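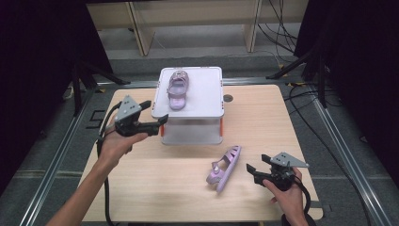
Two handhelds, one stand, one pair of lavender kids' sandals. Saturday's setup.

**1/** OK, grippers. I said in April I'd stop posting about hand-held grippers until somebody gave me a reason. Geltix mailed us a pair, so I have spent a week with a black cable running down my arm and I have opinions.

**2/** The pitch, from the Geltix leaflet: hold one in each hand, do the task like a person would, and your arm learns from it later. "No teleop fatigue." Fine. I've been promised no fatigue by three other companies and my shoulders remember all of them.

**3/** What I'm comparing it to: the Fokness pair we've had since last year (heavier, uglier, never once dropped a connection on me) and plain old teleop through the Hikier controller, which everyone in the lab complains about and everyone goes back to.

**4/** The task is sandals. One goes on top of the white stand, toe to the back. Then the other one has to end up next to it. Two hands allowed. A five-year-old does this badly in four seconds, so it seemed like a fair bar.

**5/** Why sandals and no blocks? Every gripper demo I've ever watched uses blocks. Blocks are the best friend a bad gripper ever had. A kid's sandal has a strap, a buckle, cutouts, and a sole that is a completely different problem from everything above it.

**6/** Ysaline Jacquet did the first session, I did the second. 40 tries each with Geltix, same again with Fokness. I'm counting a try as good only if the second sandal stays put after you open the jaws. No nudging it afterward. (Ysaline wanted nudging. Ysaline was overruled.)

**7/** My Geltix session: 17 misses out of 40. On Fokness I had 9. Before anybody from Geltix shows up in the replies: yes, I've had a year of practice on the other one. That's why Ysaline went first, she'd never held either.

**8/** Ysaline's misses were 14 on Geltix and 15 on Fokness. So for a new person there's nothing in it. Which is a much smaller claim than the one in the leaflet.

**9/** Where it goes wrong is nearly always the same spot. When the sandal is lying on its side, you want to come in across the sole. The fingers open wide enough, no complaint there. But you can't feel how hard you're squeezing, so you either crush the strap flat or the whole shoe rolls out.

**10/** Fokness has the same problem in theory. In practice the trigger is stiffer and you learn the stiffness. I don't know how to put that on a spec sheet and I suspect they don't either.

**11/** Things I like about the Geltix, so nobody says I never do: it's light. The wrist angle is good. I did a long session and my thumb was fine, where the Fokness usually leaves me shaking it out like I burned it.

**12/** Things I don't like: the cable. It runs back along the forearm, and the second you cross your hands over the stand it has an opinion. I taped mine for half a session and my numbers didn't improve, so maybe it's only annoying. Still annoying.

**13/** Also the gray triangular plate on top. It sticks out farther than your brain thinks it does. I clipped the stand with it more than once reaching across, and a clipped stand means the first sandal moves and you start over.

**14/** Tracking. Geltix says the hand position is good enough to replay straight onto an arm. We put 90 recordings from various tasks through the Lecomte arm. The big motions came out nice. The last little bit, where the jaws close, was off often enough that I wouldn't leave it running while I got coffee.

**15/** Could be our calibration. Agathe Chauvin redid it from scratch and got slightly better replays, and then on Thursday slightly worse ones with nothing changed that either of us could name. I'm not blaming the gripper for that yet. I'm not clearing it either.

**16/** Someone will ask about price. The quote we got was 2,279 for the pair, without the software seat. I asked what the pair does without the software seat and got a link to the page for the software seat.

**17/** Teleop through the Hikier, for the record: slow. Painfully slow, roughly three times as long per sandal for me. But what you record is what the arm did, so there's no replay step to argue about. People leave that out when they post speed charts.

**18/** "But you get so much more data per hour with handhelds." Sure. I get more of it. If a chunk of it has the jaws closing on air once it reaches the arm, I'd like that chunk taken off the hourly number before we put it on a slide.

**19/** Where I am as of today: I'd keep a handheld pair for anything big and forgiving - folding, moving boxes, wiping down. For straps and buckles I'd still grumble my way through teleop. And if we're buying handhelds, nothing this week makes me want to replace the ones we own.

**20/** Next up is the same task with the buckle facing the table, which Agathe thinks will be easier and I think will be awful. The Geltix pair goes back at the end of the month. If you've run them on shoes, or anything else with a strap, send me your misses. I've already seen the highlight reel.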